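We use cookies to remember your settings and to see which pages get read. Accept all / Only necessary / Read our cookie notice

Small office fire and electrical walk-round – checklist with comments

Site: Wikström building, second floor, unit 21
Date: 2025-05-15
Done by: Signe Rustad
Last one: February

OK = fine. FIX = needs doing, see comment. N/A = doesn't apply. Comments typed up same day from my notes so excuse the shorthand.

1. Exits and hallways

1.1 Main door opens fully, no key needed from inside – OK. Closer is slow but gets there.
1.2 Back stairs clear – FIX. Flattened boxes on the landing again. Same spot as February. Moved them to the recycling myself, but whoever takes deliveries needs to hear it.
1.3 Exit signs lit – OK, except the one by the kitchen flickers. Tube or starter, don't know. FIX then.
1.4 Emergency lights, short test – OK, all came on. Full length test still to be booked with Nilier. They want a morning when the office is empty.
1.5 Hallway width – OK. The coat rack sticks out but you can get past with a chair.
1.6 Evacuation plan on wall – FIX. Shows the old layout with the meeting room where the print corner is now. Has to be redrawn, not just crossed out in pen.

2. Extinguishers and alarms

2.1 Extinguishers in place – 3 on the plan, 3 on the wall. OK.
2.2 Gauges in green – OK on all.
2.3 Service tags in date – FIX. The one by the back stairs, tag is unreadable, ink has run. Ask Durklow to retag when they come for the others.
2.4 Nothing blocking them – FIX. Plant in front of the kitchen one. Nice plant. Moved it.
2.5 Smoke detectors, test button – OK everywhere except room 243, couldn't get in, locked. Go back with the key.
2.6 Fire blanket in kitchen – OK, pull tabs hanging free.
2.7 Alarm heard in all rooms – OK with doors shut. Faint in the restrooms but you do hear it.

3. Outlets, cords and power strips

3.1 Outlets tight to wall, no cracks or scorch marks – FIX. Loose faceplate behind the copier. Taped a note on it, don't use. Electrician.
3.2 No strips plugged into strips – FIX. Two places. Reception desk (fan into strip into strip) and the long table by the window. Took the second strip away at reception, window table needs a longer one bought.
3.3 Cords not under rugs or pinched in doors – OK now. Was a FIX last time.
3.4 Space heaters – FIX. Found 2, neither has a tip-over switch. Policy says none at all under desks. Both unplugged and put in the storage closet with names on.
3.5 Extension cords used as permanent wiring – OK.
3.6 Breaker panel reachable, one arm's length clear in front – OK. Labels inside are in pencil and fading, somebody should redo them before they're gone.
3.7 Phone and laptop chargers, frayed ends – checked what was on desks. Two binned. Can't check what people carry home in there bags.

4. Desktop computers and repair bench

4.1 Vents clear, not shoved against wall – FIX at three desks. Pulled them out a hand's width.
4.2 Dust – vacuum the outside grilles, soft brush only near boards. Open cases get looked at too. Slot covers at the back should be in, so air goes where it's ment to and nothing falls through.
4.3 Power cord out before the side panel comes off – reminder goes on the bench wall, big letters. There was one, it's gone.
4.4 Loose wires in open towers kept clear of fans and of the ports at the back. Tie or tuck before closing up.

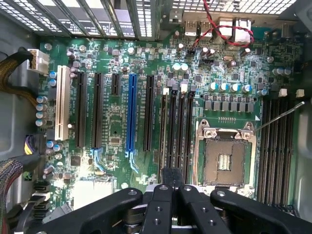

4.5 Screws and small parts in a lidded tray – FIX. Coffee mug is not a tray.
4.6 Old batteries – OK, in the take-back bin with the ends taped. Bin nearly full, call for pickup.
4.7 Bench lamp – OK. Bollex type with the clamp, clamp tight.

5. Kitchen

5.1 Coffee maker shuts itself off – OK, waited for it.
5.2 Toaster crumb tray – FIX. Bad. Emptied it. Needs to go on the weekly cleaning list.
5.3 Microwave door seal – OK.
5.4 Fridge cord and plug – OK, plug warm but not hot. Check again next round.
5.5 Dish towels away from hot plate – FIX. Hook is right above it. Move the hook.
5.6 Nothing stored on top of the microwave – FIX. Paper plates, napkins.

6. Storage closet and print corner

6.1 Boxes below sprinkler line – OK, just. Top shelf is at the limit, don't add to it.
6.2 Cleaning liquids in original bottles, caps on – FIX. One spray bottle with no label. Poured nothing out, set aside, ask the cleaners what it is.
6.3 Paper stock away from heat – OK.
6.4 Shelf fixed to wall – OK, gave it a good shake.
6.5 Light off when door shut – N/A, it's a motion light.

To do first

– Faceplate behind copier, electrician this week
– Back stairs, talk to whoever takes deliveries
– Room 243 detector
– Evacuation plan redraw
– Longer power strip for window table
– Durklow re tag

Rest can wait for the normal maintenance list. Copy to building office, copy in the red binder at reception. If you fix something write your initials and the date next to the item in the binder, not on a sticky note, they fall off.

S. Rustad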